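La cámara de muñeca pierde el cilindro al cerrar la pinza

Liette Hawthorne
Estoy montando un brazo de 4 ejes en el taller compartido, con controladora Hirnetti y pinza paralela de dos dedos. El detector falla en la aproximación final – la caja delimitadora salta de la pieza a la sombra y el dedo izquierdo baja desviado. Exposición automática, 400 lúmenes desde un lateral.

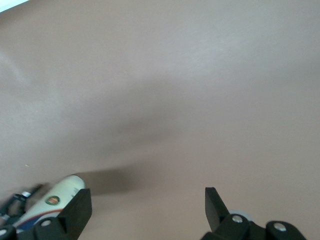

Respuestas

Quyên Cao
Fija la exposición y la ganancia. Con un fondo tan liso, el automático se guía por la sombra. Añade una segunda luz difusa enfrente de la primera y repite la calibración mano-ojo.

Zident
A mí me iba igual y cambié de cámara.
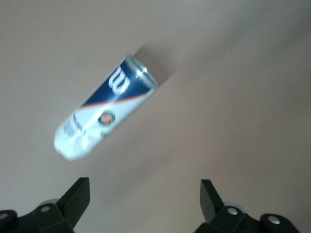

Tôn
La exposición fija no basta si el obturador es lento. El logotipo de Wilson sale corrido y el texto pequeño de la parte blanca no se lee, así que un detector por textura tendrá poco a lo que agarrarse. Baja a 3 ms, sube la luz y segmenta por color: la banda azul marino contrasta bien con el beige. El hilo 3133 del foro Skerotmont trae los parámetros del filtro.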